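Ticket 1291: tilted camera view and left gripper setup, Zusero door cell (simulation)
Opened by: Reiko Kikuchi
Status: open, waiting on Lekham

Wrist view loads in the Wada scene on build 2033. Gripper opens on command, but the logged opening doesn't match the setting in the cell file.

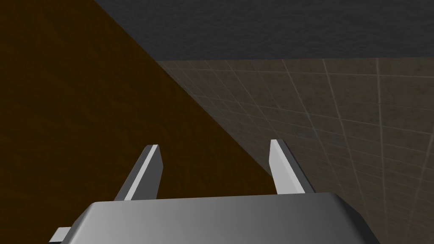 The cell file was copied from ticket 1161 and I changed only the scene name. Finger offsets are the defaults. Nothing is held between the fingers in this view, so a part in the grip isn't what's throwing the number off. Reloaded the file twice, same result.

Next I cleared the saved offsets and sent the open command again. 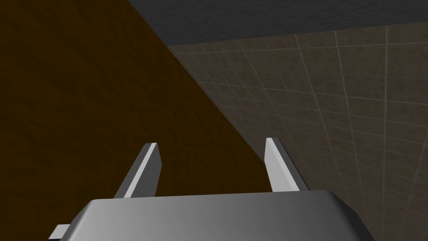 Wrist view, gripper open, no part held.

Log now agrees with the setting. That half can be closed.

The body camera is the other half. Its roll value comes in from the Nutia import and I can't edit it from the cell page.
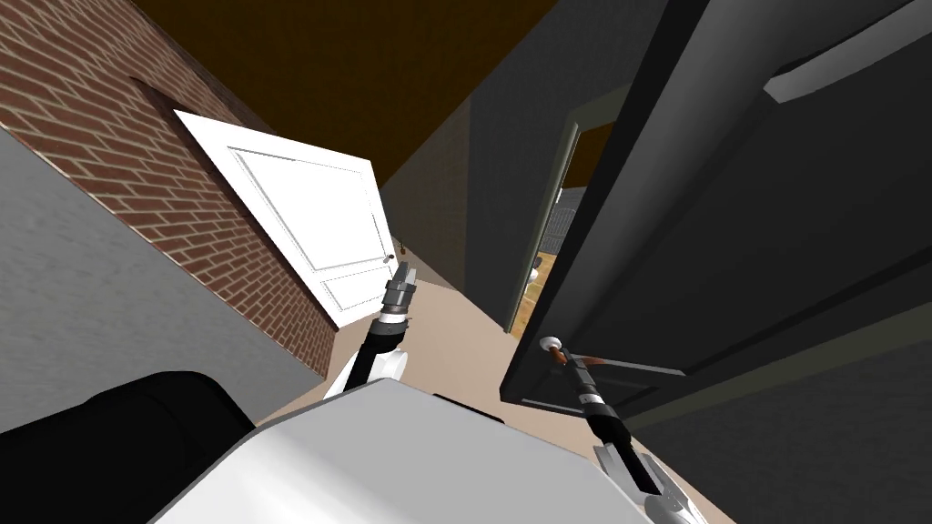
I tried setting roll to zero in the import file. The loader put the old value back on restart. Error 211 shows up in the log each time, right after the camera block is read.

Steps for whoever picks this up Friday:

1. Stop the cell and back up the camera block.
2. Delete the cached import, then load build 2033 clean.
3. Bring both arms up and check the body view. The door edges still lean in mine.
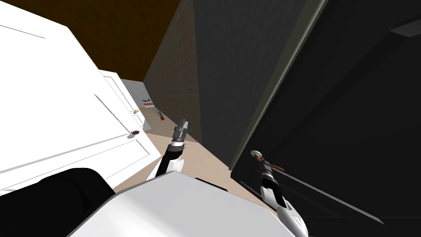
4. If 211 comes back, attach the full log here and leave the cell stopped.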